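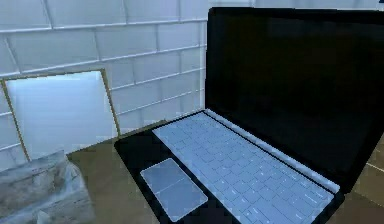

I went to the Idero open day expecting to look at arms. I have a weakness for them, the way other people have a weakness for vintage motorcycles, and I figured I'd stand behind a rope, watch something get picked up and put down, eat a cookie and drive home. I ended up staying until they turned the lights off, and most of that time I was watching a simulator.

Noel Ocampo runs the simulation side there, and he had been given a corner by the coat rack, which tells you how the building ranks these things. The real arms had the middle of the hall and a crowd three deep. Noel had a big monitor and two stools. His group builds household tabletops on a computer, the ordinary sort of clutter you'd find at my house, and lets a control program practice on them long before any motor turns. A laptop on a brown table, a white tiled wall, a frame leaning against the tiles, a crumpled plastic bundle off in the corner. He could call one up, try a task, wipe it, and start again before I had finished asking my question.

And I had a lot of questions! The first was why bother with the plastic. It looked like somebody's trash. Noel laughed and said I had picked the hardest thing on the table. A laptop is a stiff shape with known edges. A bag has no fixed shape at all, it folds differently every time you touch it, and you can see partway through it, so the program has trouble telling where it stops and the table starts. They had spent most of the spring on bags.

I keep thinking about that. We tend to judge these machines by what would impress us in a person, so we want backflips and chess. Closing a laptop lid without snapping the hinge sounds like nothing. But try to write down how you do it: where your fingers go, how hard you push, when you let go and let the weight carry it. I tried on the drive home and got to the second sentence.

There's a case against all this, and Vandana Dubey, who came with me and repairs actual machines for a living, made it well. Her view is that a simulated table is a polite table. Hinges don't get stiff on it, nothing is sticky, and the friction is whatever somebody typed in. She has seen plenty of equipment work beautifully on paper and then shake itself loose in a week. Noel didn't argue. He said the Fultari runs, which are the ones they later move onto hardware, lose a good part of their skill on the first day, and that the first day is the part he looks forward to.

I side with Noel, mostly, though I see why Vandana doesn't. What won me over was a run of 800 attempts he played back at high speed, nearly all of the early ones terrible. Overshooting, pushing when it should have pulled, shoving things clean off the table. If that had been a real arm in a real room, someone would have pulled the plug by lunch, and rightly. In a simulation you can afford to be that bad for that long, and I think being allowed to be bad at something is a large part of how anybody learns it. I learned to drive in an empty parking lot. Nobody called it cheating.

My one complaint is with the way the day was laid out. Most visitors never made it to the coat rack. They saw the finished skill in the middle of the hall and went home believing the arm simply knew how. Put the failures up on the big screen next time, please, and give Noel more stools.

They're doing it again in September, on a Sunday, and I've already told Vandana she's coming.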